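Pelcombe Bus Times: a data card
Version 11, last edited 2019-12-29
Kept by Hazel Sorensen

What is in it

One table of arrivals at bus stops in and near Pelcombe, written down by people standing at the stop with a watch or a phone. Each row is one bus at one stop. There are 1,556 rows in the main file and a further 400 in a file called doubtful, which I will come to.

The rows cover the three routes run by Trinorden and nothing else. If you want the school services or the market day bus, they are not in here, and please don't guess them from the other routes.

Why it exists

In June the company put up posters saying that its buses in Pelcombe were "95% on time". I had been waiting at the foot of Chapel Hill most mornings for years and the number did not match my feet. That proves nothing, of course. People remember the bus that never came and forget the dull ones that did. So I asked how the number was worked out, and the reply, when it came, said that a bus was on time if it left its first stop no more than six minutes late and no more than one minute early.

Read that again slowly. The first stop is the depot. A bus that leaves the depot on the dot and then sits behind a tractor for twenty minutes is on time. A bus that doesn't run at all never leaves the depot, so as far as I can tell it isn't in the sum.

I don't think anybody lied. I think somebody picked the easiest thing to measure and somebody else made a poster out of it.

Columns

stop – the name on the flag, spelt as on the flag, mistakes included
route – 1, 2 or 2A
due – the time printed in the case at the stop
seen – the time the doors opened, to the nearest minute
missed – yes if no bus had come by the time the next one was due
watcher – a letter, never a name
note – free text, often blank, sometimes rude

Lateness is not stored. Take due away from seen and you have it. I left it out on purpose after an early version had the sum done wrongly for every bus after midnight, and two people had already quoted it.

How the times were taken

Watchers chose their own stops and their own hours, and this is the biggest weakness in the whole thing. They mostly chose the stops they use anyway. Those are the stops on the hill and by the surgery, at the times when people go to work or come home. There is very little from the middle of the day and almost nothing on Sundays. If buses are worse at busy times, and I would expect them to be, then this table makes the service look worse than it is across a whole week.

Watchers also knew why they were there. Someone who has signed up to time late buses may be a bit quicker to write down a late one. I asked everyone to fill in a row for each bus due during their stay, good or bad, and to settle the length of the stay before setting out. Most did. Watcher F plainly went home early when things were running well, and those rows are now in doubtful.

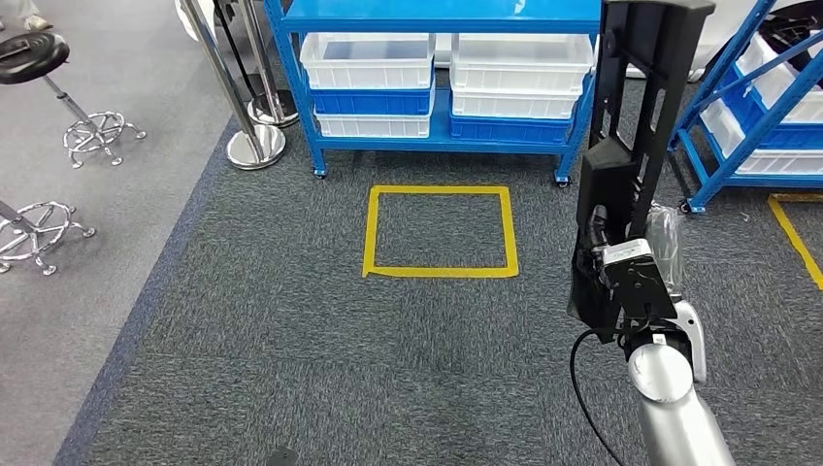 Chacko wrote after version nine that the whole card was too hard on the company and too soft on the watchers: six minutes is a normal allowance, most of the rows fall inside it, and anyone leaving out the missed buses would get a figure not far off the one on the poster. All of that is true as far as it goes. My quarrel is with leaving out the missed buses. If you are at the stop, a missed bus is the latest bus there is.

The same letter asked for a single headline figure. I have put one together several times and thrown it away each time. Depending on what you do with the missed buses, the 2A and the week of the burst main, you can get nearly any answer you fancy, and I would be making my own poster.

The doubtful file

Rows go in here for one of these reasons:

the watch was found to be wrong afterwards
the stay was cut short without a note saying why
two watchers at one stop disagree by more than two minutes
the due time was copied from the website and not from the case

The last of these is the commonest. The website and the case did not agree for much of the summer, and I have no idea which one the drivers were working to. Neither had they, from what one of them told me.

Please do not mix the two files and then quote a total. Somebody will, so the total is there to be quoted, but it means nothing.

What it can be used for

Checking whether a given stop at a given hour is as bad as people say, where there are enough rows. For the surgery stop in the mornings there are plenty. For Lower Green there are so few that I would not base a complaint on them.

What it should not be used for

Comparing Pelcombe with anywhere else. Ranking drivers. Working out what the buses did before the summer timetable, which was a different timetable.

It has also been used to back up a claim that 3,000 people a week are let down by late buses. There are no passenger numbers in the table. I don't know where that figure came from. I wrote to the newsletter that printed it and was told it was "based on the Pelcombe data". It was not.

Known faults

Brendico Road has two stops with the same name, one on each side, and the early rows do not say which. They are marked "side unknown".
Some rows have a seen time before the due time. These are real. Early buses happen, and if you have just missed one they are worse than late ones.
The clocks went back while watcher C was out. Those rows have been put right by hand and checked against the driver's ticket machine on one receipt only.
Route 2 and route 2A were mixed up at the surgery for a fortnight when the blinds were stuck.

Changes since version 10

Four repeated rows taken out. Spelling of Chapel Hill made to match the flag. Watcher F moved. The section on headline figures rewritten after the letter mentioned earlier.

Terms

Copy it, change it, print it. If you publish a figure from it, say which rows you used and what you did with the missed ones. If you can't say that in a sentence or two, I would think twice about the figure.

Corrections are welcome, and those that come with a stop, a due time and a date get dealt with first.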